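Zikel Sock Tray, Reviewed by Someone With Too Many Socks

2022-11-29

I bought the Zikel divided tray in June, after a move to Dandcombe that put my entire sock collection into one pillowcase. It cost more than a pillowcase. I have now lived with it for long enough to have opinions.

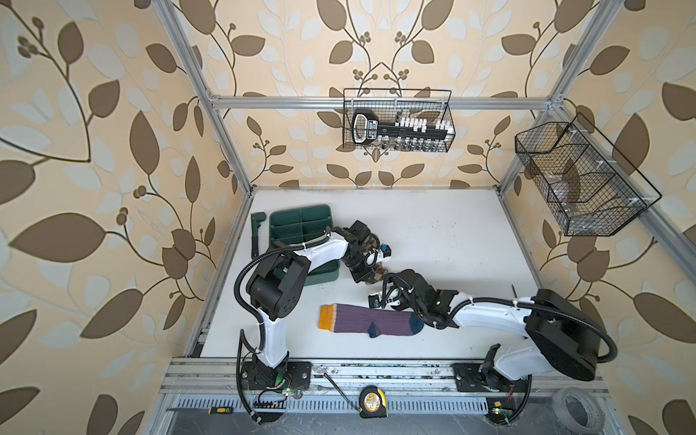
My socks are the kind people give you when they have run out of ideas. Purple ribbing, mustard cuffs, teal heels, patterns in a brown I would never have picked for myself. The old theory was that loud socks are easy to match. The old theory is wrong. Two loud socks from different pairs look perfectly married at six in the morning, and you find out at lunch.

The Zikel is plastic and has raised partitions, and that's the whole product. The partitions are the good part. A folded pair stays put when the drawer is yanked open, and they've stood up to my yanking. Ankle socks fit with room to spare. Thick winter socks go in like a sleeping bag going back into its sack, with similar language.

Before this I tried the Omora, a fabric organizer with soft walls that gave up within two weeks and lay down among the socks. I also looked at the Jitaru, which comes with a 906-word folding guide. I read nearly all of it. The method is to lay the sock flat, put its mate on top, and fold toward the cuff – something I had been doing without supervision since childhood.

Complaints about the Zikel: lint collects in the corners and has to be dug out with a finger. The trays don't stack, so a second one needs a second drawer. And there's no place for singles, which in my house are the majority party.

I'd buy it again, and I did, so there are two. The singles still live in the pillowcase.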